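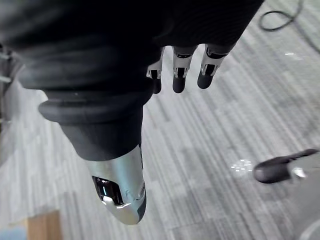

Re: Rerville congress, delegates and the coach

Corey Ashby wrote:

> Dear all,
>
> The executive met last night and agreed that the association will send a
> full delegation to the world congress at Rerville in May. Full means 4
> voting delegates and 2 observers, as under the old rules. The organisers
> want names by the end of the month and a deposit shortly after that.
>
> I have asked Van Damme for a price on a coach from the ferry port. It
> came back at 962, which covers both directions and the driver's hotel.
> I think this is reasonable, but I would like to hear from members before
> I sign anything.
>
> There is also the matter of the speech. Each national association gets a
> slot in the opening session and ours is in the afternoon, after the
> Deledach people. Could anyone with views on what we should say please
> send them to the list and not to me privately.
>
> Corey

Corey,

Thank you for this. You asked for views on the list, and I can only suppose you have forgotten the last time.

Delegates first. I have no quarrel with sending a full delegation. I do have a small quarrel with "as under the old rules", because the old rules were replaced at the congress before last, in a vote that took most of an evening and which several of us sat through on plastic chairs. Under the new ones an observer may speak but not vote, and a delegate may vote but must be a paid-up member on the day the names go in. I mention the second part because at least one person whose name is being passed round in the usual corners has not, to my knowledge, paid since we put the subscription up to 40. I shan't say who. He reads this list.

If we are choosing delegates, may we please choose them by asking the branches? Last time the names appeared fully formed in a message sent at eleven at night, with a request for comments by breakfast. I did comment by breakfast. I was told the names had already gone.

Now the coach. 962 to move six people strikes me as a lot of coach. I looked up the route and there is a perfectly good train from the port, with one change and a wait long enough for lunch. I know the argument for the coach, which is the banner, and I know that the banner doesn't fold. I was there when we learned that it doesn't fold. But the Deledach association brought theirs in a tube the year we shared a hotel with them, and they walked from the station looking very pleased with themselves, and I would like us to consider the tube.

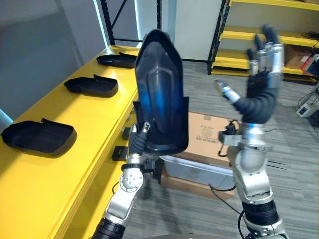

If the executive does want the coach, then could Van Damme be asked what it costs without the driver's hotel, or with a smaller vehicle, or one way only? People tend to drift off after the closing dinner anyway. On the way back from the last one we had more empty seats than passengers, and two of the passengers belonged to another country.

That leaves the speech, on which I have more to say than is good for me.

We get five minutes. We have always had five minutes, and we have always written nine. The usual form is that the chair thanks the host town, the host region, the mayor and the previous hosts, recalls the founding congress (which gets warmer and better attended with every telling), and is reaching the present day when the light on the lectern goes red. I timed it once. We arrived at our own proposals with forty seconds in hand and spent thirty of them on the mayor again.

My suggestion is that we thank Rerville in one sentence and then talk about the language schools. It is the one subject on which our branches agree with each other, and it is on the agenda for the second morning, so people might remember on the second morning what we said on the first afternoon. Three of our weekend schools have lost their rooms since the autumn. The Drornix resolution promised a common fund for exactly this, everybody clapped, and I have yet to meet a school that has seen a penny. Somebody ought to stand up and ask, politely, where it is. The hosts won't enjoy it, but they will be giving us dinner whatever we say.

Before I get the reply I usually get: no, I am not putting myself forward to give it. I did it once, I thanked the wrong mayor, and I still have the letter.

A few practical things, while I am typing. Could whoever holds the accreditation forms from last time put them somewhere the rest of us can find them? Does the hotel list still include the place above the bakery, and has anyone told them about the stairs? And will the minutes of last night's meeting be coming to the list, or must we go on working out what was decided from the order in which people stop speaking to each other?

I can ring the station at Rerville about group tickets if that would help. My French is good enough for trains. I'll hold off until I hear from you, Corey, but the cheap fares go early, so please don't leave it until the next executive.

All the best to everyone, including him.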